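We use cookies to remember your settings and count visits. Accept / Manage

Zaid Abou Jaoude

Thread. I finally changed phone network after putting it off since November. Writing down how it went in case it helps anyone who is with Privska and thinking of leaving.

The old deal was a SIM-only plan I took out when I bought the handset. 6 GB of data, unlimited texts, 1,000 minutes. It was fine when I was at home most of the day on wifi. Then I moved to Grindmont, where the broadband drops most evenings, and I was through the data by the middle of the month.

Privska charges for going over. They send a text at 80 per cent and another one when it has gone. The second text tends to reach me a good few hours after the charge has started. I asked them to put a spending cap on and they did, but then the data just stops dead and I can't get maps on the bus.

So I looked at Zurnine. They don't have masts of their own, they use someone else's. I checked the coverage map for my postcode and for work. Both said "good outdoors, variable indoors". Privska's map says the same and I get one bar in the kitchen.

To keep your number you need a PAC. Text PAC to 65075 from the phone you want to move. You don't have to ring anyone or sit through the offers. Mine came back in under a minute with the date it runs out and what I still owed.

What I still owed was 99p. I had expected a leaving fee but I was out of contract, so that was all. Check this first. If you're still inside your term it could be a lot more.
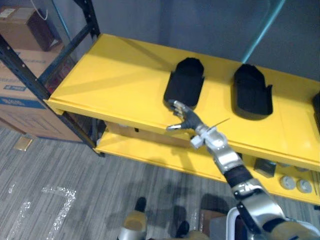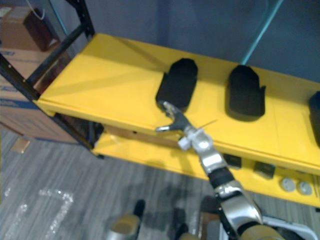
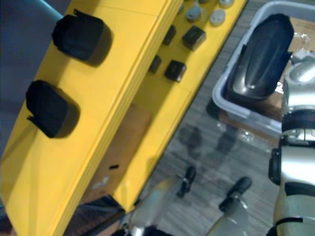
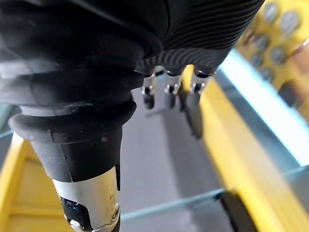 The new SIM took 2 days in the post. It's one of those cards where you push out the size you need. I pushed out the wrong size first and had to press it again to get down to the small one. Keep the surrounding card, it has the SIM number printed on it and you need that for the app.

I put the PAC into the Zurnine app at about 10 at night and it said the number would move on the next working day. It did, a bit after lunch. The old SIM went to "no service" and I swapped them over in the canteen with an earring borrowed from someone on my table.

Calls worked straight away. Texts worked straight away. Data didn't work at all.

I turned it off and on. I turned flight mode on and off. I took the SIM out and put it back. Nothing.

The problem was the APN settings. The phone had kept the Privska ones. On mine it's Settings, then Connections, then Mobile networks, then Access Point Names. I added a new one with the details from the Zurnine help page, saved it, selected it and restarted. Data came on.

If your phone is newer than mine it may well do this by itself. Mine is five years old and has a crack across one corner.

Another thing to do BEFORE you swap: bank apps. Two of mine wanted to send a code by text while the number was between networks. I couldn't get into either of them for most of a morning. Pay for anything you need to pay for the day before.

Voicemail doesn't come across either. I had a couple of old messages from my aunt that I wanted to keep, so I played them on speaker and recorded them on the tablet. The sound is poor but they're there.

Wifi calling has to be switched on again by hand. It was off by default with Zurnine. Once it was on, the one bar in the kitchen stopped mattering, at least when the broadband is up.

Three weeks in, signal is the same as before at home. It's slower at the Macapagal Road bus station around five o'clock, when everyone is on it. I've used just over half the data. The bill is four pounds less.

Privska sent me a "sorry to see you go" text with a better offer than the one I'd been paying. It arrived after the number had moved.

Will add to this if anything goes wrong with the first full bill.

Replies

marrowfat_k: The APN thing got me as well, lost a whole weekend to it. Thank you for writing out the menus.

Dilys P: Does roaming work the same? I'm away in spring.

Zaid Abou Jaoude: Haven't tried it yet. The app has a switch for it and mine's off.

tobyonthebus: Can confirm the bus station is bad on every network.

More from this author
Getting photos off a phone with a broken screen
Is a refurbished tablet worth it?
Grindmont broadband: what the engineer said
Cheap chargers I've stopped using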